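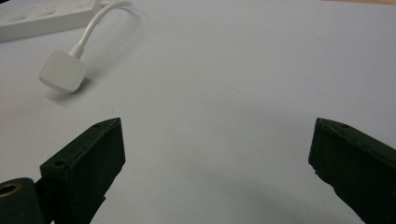 The laboratory at Tollside asked, after reading the first version of this page, why a guide to buying hand-held grippers had so little to say about the things the grippers would be picking up. Their whole hardware budget had gone to the tools, and they had nothing left for plugs, cords, or spare fingers. The request was a fair one, and the steps below have been rearranged to answer it.

How to Plan a Budget for Hand-Held Gripper Equipment
Equipment Planning Office, Distatberg
Revised June 2021

Use this page when preparing a purchase request for hand-held grippers and the items that go with them. Requests for fixed robot arms follow a separate procedure.

Step 1. Write down the tasks first

List every task the group intends to record or practice during the budget year. State the object, the surface, and the movement wanted. "Household items" is too broad to price. "Pick up a white plug on a short cable and bring it to a power strip" can be priced, and it tells the reviewer what opening width and what grip the tool must have.

Tasks with cables deserve their own line. A cable pulls on the plug as it is lifted, and a finger that holds a plain block well may let a plug turn in its grip.

Step 2. Decide how many grippers are needed

One gripper per work table is the usual allowance. Groups with 2 tables may request a third unit as a shared spare if their schedule leaves no room for repairs. Attach the schedule to the request.

Enter the unit price from a written quotation. The most recent quotation on file, from Engelhardt, was $890 per gripper without fingers. Do not carry that figure into a new request without asking the supplier to confirm it.

Step 3. Price the fingers separately

Fingers are consumables. Edges chip and the inner faces wear, and a worn pair can change the results of a task before anyone decides to replace it. Quotations should show the finger pair, the screws, and any bearings or bushings as separate items. The Grundulent finger pair is listed at $37.

Groups that print their own fingers should budget for material, printer time, and rejected parts. Record which design is in use, and keep one unused pair in storage for comparison.

Step 4. Add the task objects

Enter plugs, adapters, power strips, and similar goods under Supplies. A starting amount of $400 per table is accepted without an itemized list. Anything above that amount must be itemized.

Buy duplicates of each object at the same time. Manufacturers change housings without notice, and a replacement bought in March may differ in shape or finish from the one bought the autumn before.

Power strips used as task objects must be marked as such and must stay disconnected from the building supply. Strips that power the work table belong under Facilities and should be a visibly different model.

Step 5. Include the table and the lighting

Pale, matte tabletops are acceptable for most work, but white objects on a pale top have little contrast. If the task list includes many white items, request a second surface in a darker color. Even overhead lighting is preferred, and the cost of a diffuser may be entered on the same line as the lamp.

Step 6. Submit the request

Send the completed form with the task list, the written quotations, and the schedule from Step 2. Requests without a task list are returned unread. Changes to quantities after approval require a new form, although a change of supplier at the same or lower price can be made by written notice to this office.

Keep a copy of the task list with the equipment. It will be needed again when the fingers are reordered.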